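## 4. Matching tracks to your video folder

Catum reads the current track from your player and looks for a clip with the same artist and title.

1. Open **Settings > Sources** and pick your player.
2. Click **Add folder** and choose the folder that holds your clips.
3. Set **Length tolerance**. The default is 500 milliseconds. For live recordings, try 2,000.
4. Click **Build index** and leave the window open until the bar fills.

**Note:** The free version indexes up to 300 clips. Anything past that is skipped and listed in `skipped.txt`.

**Caution:** Rebuilding the index erases any matches you fixed by hand. Export them first under **File > Save matches**.

5. Play a track. If the wrong clip comes up, press **N** for the next match.
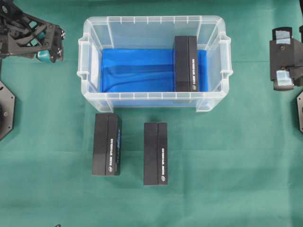
*Fig. 4. Clear bin with blue cloth lining, three black boxes.*

If no clip is found, Catum shows the still picture set under **Settings > Idle screen**. Sound from clips is always muted. To change that, see section 6.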